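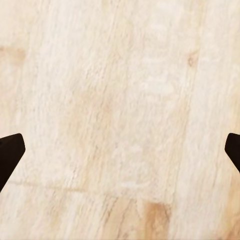
Pale wooden planks, close up.

Larnine Sixth Form opens applications for the Deneo Bursary

3rd December

I've been waiting weeks to be allowed to send this out, so forgive me if I sound a bit giddy. Larnine Sixth Form is opening applications for the Deneo Bursary, which will send two of our Year 12 students on the Chuensuk summer study course, with travel, meals and a room all paid for.

We've had students ask about Chuensuk before. They come back from the open evening full of it, and then they look at the cost and go quiet. I've had that conversation in the corridor more often than I'd like, and I'm so pleased that this year I can hand over a form instead!

The money came from two places. Our own families and old students raised £3,437 through the autumn quiz, the book sale and a sponsored walk from Flulov along the river and back (my feet have only just forgiven me). Deneo, the stationery firm on the Flulov road, then put in a further £3,929 and kindly lent its name to the whole thing.

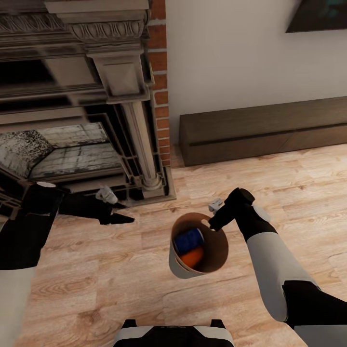
Blue and orange in a round, open-topped bin.

So, how do you apply? If you're in Year 12 at Larnine, pick up a form from the front office or ask your tutor for one. We want 200 words from you on something you'd like to understand better. It can be tides, tax, Tudor cooking, anything you like - and please don't write what you think we want to hear, as we'll have a big pile to read and we'd love to be surprised. Your tutor adds a short note and that's the paperwork done.

We don't ask for predicted grades. Household income does come into it, and there's a separate sheet for that, which goes in a sealed envelope and is only seen by the bursary office. If you're worried about that part, come and have a chat with me first. I'm in most lunchtimes.

Forms need to be back before the February half-term. We'll talk to a shortlist after the break, nothing scary, just a cup of tea and a few questions, and both students will hear from us before Easter.
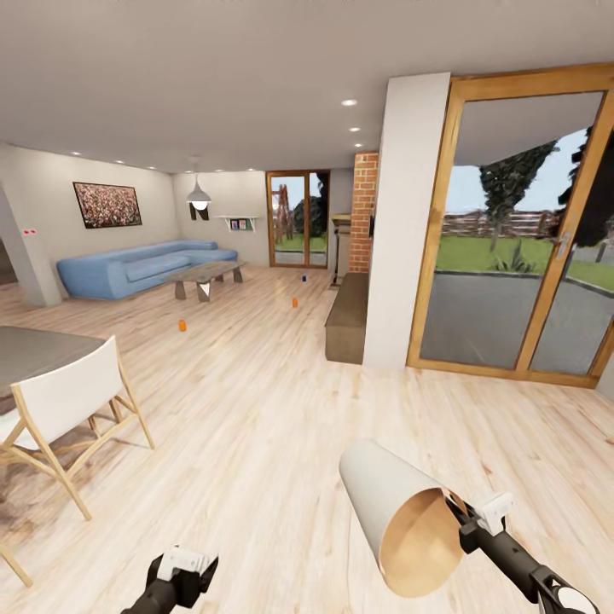

Open-plan living room, with a folding chair at the grey-topped table.

A big thank you to everyone who baked, walked, bid or bought a paperback they already owned. I'd also like to thank the Year 13s who ran the quiz and marked it far more strictly than any of us would have dared.

Parents and carers are welcome to ring the school office with questions, and local papers who'd like to meet our two students once they've been picked can leave their details there too.

Issued by the bursary office, Larnine Sixth Form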